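About the Tedosik Robotics Club

Home | About | Join | Projects | Contact

Who we are

Tedosik is a student robotics club. We build and program robot arms and hands, and we enter one competition a year. The club is open to students from any department, and you do not need to have taken a robotics course to join. Many of our members study something else entirely, including nursing, music and accounting.

We started in a storage room with 10 members and one arm that had been donated with no manual. We now have a shared workspace on the second floor of the engineering building, and 17 students sit on the build and software teams. Our mailing list is larger. At the last check it had 321 people on it, counting alumni who never unsubscribed.

What we work on

The main project this year is handover. A person holds something out and the robot takes it, or the robot holds something out and the person takes it. People do this all day without thinking. For a robot it involves finding the object, finding the hand that is holding it, choosing where to put the fingers, and deciding when to close them. Letting go at the right time is a separate problem and has its own group.

We began with blocks and plastic cups. This semester we moved to thin and flat things such as paper, cards and envelopes. A stack of paper bends, slides apart and gives the fingertips very little to hold. The person also tends to move while offering it, so the software can't rely on the object staying where it was first seen.

Each trial is logged with the joint positions, the wrist camera video and a short note from the person who did the handing. There are 3471 logged trials in the archive. Failed trials are kept along with the good ones, and the software team uses both.

How the club is organized

There are two teams. The build team looks after the arms, hands, covers, cables and mounts. The software team writes the control code, the camera code and the logging tools. New members spend their first month with both and then pick one. Switching later is fine if you tell the team lead before the next planning meeting.

We meet twice a week in the evening during the semester. One meeting is for planning and reports and usually lasts an hour. The other is open lab time and runs until the building closes. Attendance at open lab is not taken.

The Droltix Cup

Every spring we enter the Droltix Cup, a regional contest for college teams. Each team gets a set of household and office tasks in January and has until the contest to prepare. This year's set includes sorting mail, passing documents across a table and clearing a desk. We placed in the middle of the field last year. Our grasping scores were good and our time scores were poor, mostly due to long pauses before the hand closed. Shortening that pause is the first item on the software team's list.

Classes

Club members also help with Prilter, the beginner workshop series run for first-year students. It covers basic wiring, simple Python, coordinate frames and safe behavior near a moving arm. The sessions are free. The handouts are on the Projects page, and other schools are welcome to use them.

Lab rules

Everyone who works near an arm does the safety session first. Long hair is tied back and lanyards come off. One person stays at the stop button while a trial is running and does no other job during that time. Visitors are welcome at open lab but must be with a member.

Support

Our parts budget comes from the student activities fund and from the Ó Dubhghaill Fund, which supports hands-on projects by undergraduates. Membership costs nothing. We accept donated motors, bearings and working laptops, but please write before bringing anything over. We no longer take printers.

Joining

Send a message through the Contact page with your name, your year and which team sounds more interesting. You will get a reply with the date of the next safety session. Students who join in the middle of a semester can start at open lab right after that session and do their month with the two teams from there.

Page last updated March 5, 2022

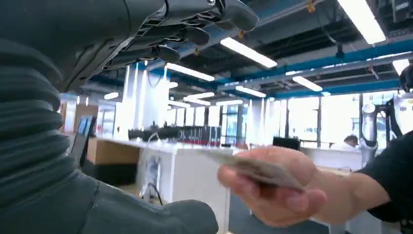
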